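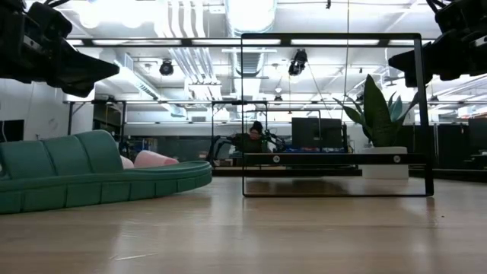
Préparer un poste bimanuel pour le rangement de chaussures : règles de mise en place

Portée

La présente procédure s'applique aux cellules à deux bras Varkora posées en bord de table, pour toute tâche de prise d'objets souples (sandales, chaussons, petits accessoires) avec un support à structure fine. Elle complète la fiche de sécurité du site et ne la remplace pas.

1. Dégager et contrôler le plan

Essuyer le plateau avec un chiffon sec. Sur une finition brillante, les reflets des luminaires perturbent la détection des contours : relever l'exposition avant la première prise et la verrouiller. Noter toute rayure nouvelle dans le registre du poste.

2. Placer le support

Le support doit tenir debout sans appui extérieur. Contrôler le serrage des fixations de la traverse à la main, jamais avec une pince. Un montant qui penche se corrige bras à l'arrêt. Distance minimale entre le support et tout pot, vase ou objet fragile : 177 mm. En dessous, déclarer l'objet comme obstacle dans Resow.

3. Placer les objets

Poser chaque chaussure semelle à plat. Les pièces de petite taille ne doivent pas être masquées par une bride dans la position de départ ; si c'est le cas, la variante est marquée « occultation » et comptée à part.

4. Vérifier les bras

Vitesse du point outil en mode réglage : 7 % de la valeur nominale. Les câbles forment une boucle libre au-dessus du boîtier et ne passent jamais entre les doigts. Effectuer un aller-retour complet à vide, une main sur l'arrêt d'urgence. Deux pinces ne franchissent pas le même cadre en même temps, sauf séquence validée par le responsable de cellule (G. Takács, ou S. Rangel en son absence).

5. Zone de présence

Toute personne qui travaille à un poste voisin est prévenue à voix haute avant la mise en mouvement. Seuil de force déclenchant l'arrêt : 418 mN/mm² sur les doigts effilés, valeur interne à reprendre après chaque changement d'embout.

6. Enregistrement

Conserver le journal Resow avec le numéro de variante et le nom de l'opérateur. Au-delà d'environ 1 720 cycles, remplacer les garnitures des doigts, même sans usure apparente.

Révision de novembre. Rédaction : A. Pathak. Relecture : K. Barta.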